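Tuesday, after lunch

Back on the Skoltmont bench. I tried standing the foil packs up instead of laying them flat, and wow, so much less rustling around for the right one! Left room for 13 for now. 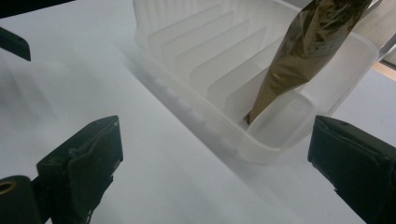

Slot width is still my main gripe with dish racks - the Pravbridge sheet wants 15 mm and I haven't measured ours yet. The pointed end of the bronze one goes down between the fins okay, but it leans. Maybe try every second fin out? Ask Flerkeo for a spare tray.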